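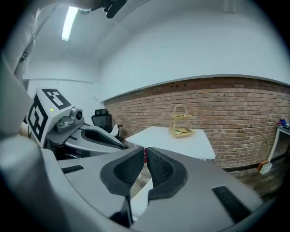
Ticket: Nächtlicher Export aus Trastum bricht mit Timeout ab
Status: gelöst, Beobachtung läuft
Priorität: 2
Komponente: Trastum Exportdienst, Zielsystem Garkex (Lagerverwaltung)
12 Kommentare · 3 Mal geteilt

Fehlerbild
Der Exportlauf der Bestandsdaten startet planmäßig um 17:30 Uhr und endet ohne vollständige Übergabe. Im Zielverzeichnis liegt eine Datei mit Endung .part, die Abschlussdatei .ok fehlt. Garkex importiert in diesem Fall nichts und meldet auch keinen Fehler. Aufgefallen ist der Zustand erst am Freitag durch abweichende Bestände in der Kommissionierung.

Umgebung
Trastum läuft auf einer virtuellen Maschine, Datenbank auf separatem Host. Übertragung per SFTP über das Gateway Flirel. Zielverzeichnis ist eine Netzwerkfreigabe auf dem Fileserver Tamayo. Letzte bekannte Änderung: Zertifikatstausch am Gateway im Dezember.

Auszug Dienstprotokoll
17:30 INFO Export gestartet, Profil BESTAND_VOLL
17:30 INFO Verbindung zu flirel aufgebaut
17:32 WARN Schreibpuffer voll, warte
17:34 ERROR Zeitüberschreitung nach 130 s, Vorgang abgebrochen
17:34 INFO Verbindung geschlossen, Restdatei verbleibt

Schritt 1: Netzwerk
Dauerping vom Exporthost zum Gateway während eines manuellen Laufs, keine Verluste. Portprüfung in Ordnung. Manuelle Übertragung einer Testdatei vergleichbarer Größe in ein lokales Verzeichnis des Gateways ohne Auffälligkeit. Dieselbe Datei auf die Freigabe: Abbruch mit identischer Meldung. Damit liegt die Ursache hinter dem Gateway.

Schritt 2: Zertifikat
Kette geprüft, gültig. Der Tausch betrifft nur die Weboberfläche, SFTP verwendet einen eigenen Hostschlüssel. Kein Zusammenhang.

Schritt 3: Freigabe auf Tamayo
Freier Speicher ausreichend, Kontingent nicht erreicht. Rechte des Dienstkontos unverändert. Auffällig: Der Virenscanner auf Tamayo hält die .part-Datei während des Schreibens geöffnet. Die Ausnahme für das Exportverzeichnis war vorhanden, verwies aber auf den alten Pfad. Das Verzeichnis wurde bei der letzten Umstrukturierung der Freigabe eine Ebene tiefer gelegt. Die Ausnahme ist nicht mitgezogen worden.

Schritt 4: Gegenprobe
Scannerausnahme auf den neuen Pfad gesetzt, Richtlinie auf dem Server neu eingelesen. Restdatei gelöscht, Export manuell gestartet. Lauf vollständig, .ok-Datei vorhanden, Import in Garkex fehlerfrei. Ausnahme testweise wieder entfernt: Abbruch reproduzierbar. Ausnahme erneut gesetzt, Lauf wieder vollständig.

Ursache
Echtzeitprüfung der wachsenden Exportdatei blockiert den Schreibvorgang. Das Gateway puffert, bis der Puffer voll ist, danach greift das Zeitlimit von Trastum. Das Zeitlimit selbst ist korrekt eingestellt und wurde nicht verändert. Eine Erhöhung hätte den Fehler nur verschoben.

Maßnahmen
- Pfadausnahme korrigiert, gilt nur für .part und .ok im Exportverzeichnis.
- Fertige Dateien werden nach dem Umbenennen durch einen geplanten Scan geprüft.
- Überwachung ergänzt: Alarm, wenn bis 18:00 Uhr keine .ok-Datei vorliegt.
- Alte Restdateien im Zielverzeichnis entfernt.

Nachtrag 1
Der Alarm hat beim ersten Test nicht ausgelöst. Die Prüfung fand eine .ok-Datei vom Vortag und wertete sie als aktuell. Bedingung um das Dateialter erweitert, Schwelle 6 Stunden. Test mit absichtlich angehaltenem Exportdienst: Alarm kommt an.

Nachtrag 2
Bestandsabgleich zwischen Trastum und Garkex durchgeführt. Abweichungen nur bei Artikeln mit Bewegung im Ausfallzeitraum, nach dem vollständigen Import behoben. Inventurkorrekturen sind nicht erforderlich. Bereits manuell gebuchte Korrekturen bitte stornieren, sonst stehen sie doppelt.

Offen
Garkex sollte eine fehlende Abschlussdatei selbst melden. Anforderung an den Hersteller ist gestellt, Rückmeldung steht aus. Ticket bleibt bis dahin in Beobachtung.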